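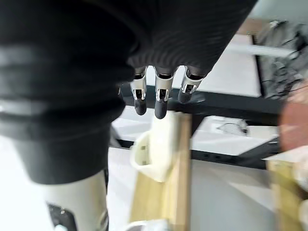
Workstation inspection checklist, hand cell, Plosunlow assembly hall
Revision 4
Completed by: Meinrad Eberhard, line safety
Shift covered: early, with handover to late
Result codes: OK / OK with comment / Open / Not applicable

Section A. Before power-on

A1. Work surface clear of tools, packaging and personal items.
OK with comment. One loose hex key removed before start. Hex keys go back on the shadow board at the end of the shift. The late shift has its own set and should stop borrowing ours.

A2. Emergency stop tested from the operator side and from the maintenance side.
OK. Both reset normally.

A3. Forearm sleeve seated at both ends, no tears or trapped folds.
OK with comment. The ribs collect dust. Wipe with a dry cloth only. Joreck confirms that the solvent wipes from the paint area harden the material.

A4. Finger joints free of chips, threads and adhesive.
OK.

A5. Fingertips checked for wear.
OK with comment. Slight polish on the middle fingertip, within limit. Replace at 2000 cycles or at first visible cut, whichever comes first. The cycle counter is on the second page of the panel, and operators now have read access to it.

A6. Wooden support blocks upright and secure, printed parts seated.
OK with comment. Push each block sideways by hand before start. Do not use the robot hand to test it.

A7. Cables on the table routed away from the hand's path.
Open. Cable clips ordered through Schnyder, not delivered. Until they arrive, the operator checks the cable position at every restart and initials the sheet.

Section B. Running

B1. Operator stands behind the floor line during automatic motion.
OK with comment. Two operators step over the line from habit when a part sits crooked. At the manual bench this was normal and correct. At this cell it is a stop condition. Covered in the shift talk, to be repeated in June.

B2. Reduced speed active during teaching.
OK.

B3. Only the person holding the enabling switch is inside the line.
OK.

B4. Dropped or misplaced part: stop, wait for standstill, enter, correct, leave, restart.
OK with comment. The full sequence was followed on all 4 occasions observed. Operators report that it feels slow compared with reaching in. The time is already in the planned rate and is not charged to the person.

B5. Noise at the operator position.
OK. No hearing protection required. It remains required in the passage to the press area.

B6. Lighting.
OK with comment. Strong glare from the white tabletop near the start of the shift. Irkell has been asked for a matte sheet. Do not tape paper over the surface in the meantime.

Section C. Work organization

C1. Rotation between the cell and the manual benches.
OK with comment. Maximum at the cell is two hours, then change. Watching is tiring in a different way from handling parts, and attention was visibly lower after the second hour in the trial period. Fewer wrist complaints from the people in rotation, more remarks about stiff necks. Monitor height to be made adjustable.

C2. Trained staff available on each shift.
Open. 12 people are on the training list, 7 signed off. The late shift has only one signed-off operator, so the cell stands still when that person is absent. This is the correct response. It must not be solved by calling instructions across the hall.

C3. Operators may stop the cell without asking.
OK. Asked separately of three people, same answer from each.

C4. Job descriptions updated.
Open. The bench description still lists hand placement of all parts as the main duty. Actual duties at the cell are loading, visual check, fault clearing and record keeping. Pay grade question passed to personnel, no reply yet.

C5. Fault log filled in at the cell and readable.
OK with comment. Entries such as "did it again" cannot be used. Write the part, the step and what the hand was doing when it stopped. Time of day is enough, names are optional.

Section D. Shutdown

D1. Hand moved to rest position before power-off.
OK.

D2. Printed parts counted back into the tray.
Not applicable. Tray stays with the late shift.

D3. Key removed and handed over in person.
OK with comment. Handover at 2:00 p.m. was in person. Do not leave the key on the panel, even for a short break.

Open items carried forward: A7, C2, C4.
Cell released for operation with the A7 restart check in force. Next check by the late shift lead, using this same sheet.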